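From: Everett Delacroix
To: Gwynne handheld list
Date: Tue 19 July
Subject: Re: Save battery on the Berotberg cart – anyone replaced one?

> My copy of Berotberg has started asking for a new profile every time
> I switch on. The game itself runs fine. I played for an hour last
> night, saved at the inn, turned it off, and this morning the slot
> was blank again. Is that the battery, or is the cart on its way out?
> And can I do it without soldering? I have never held an iron.
> – Jiria

It sounds like the battery to me. If the save chip were bad you would more likely get garbage in the slot or a hang on the title screen. A slot that is blank each time after power off is what mine did too.

Before you open it, clean the edge contacts with a cotton swab and rubbing alcohol, let it dry, and try one more save. I had a copy of Visside that lost saves for weeks and cleaning was all it needed.

If that doesn't help, you will need the small security bit for the screw on the back. Don't try to melt a pen barrel over it, as someone suggested here in the spring. The shell slides down a little and then lifts off. The battery has welded tabs, and the tabs are soldered to the board, so yes, you need an iron. People do tape a new cell in place. I tried that on one cart and it lasted until I dropped it in a bag.

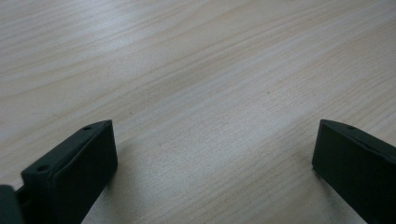 Buy the cell with tabs already attached and match the number printed on the old one. Note which side is plus before you take it off. I keep the iron on each joint only as long as it takes the solder to flow, then go and do something else for a few minutes before the second one.

Anything still in save memory goes when the old cell comes out. In your case there is nothing left to lose, but for others reading: back up first if you have a dumper. I didn't, and lost a file with over 400 hours in it.

If you would rather not solder, send it to me with return postage. I have 7 spare cells in the drawer and can do it next weekend.

Everett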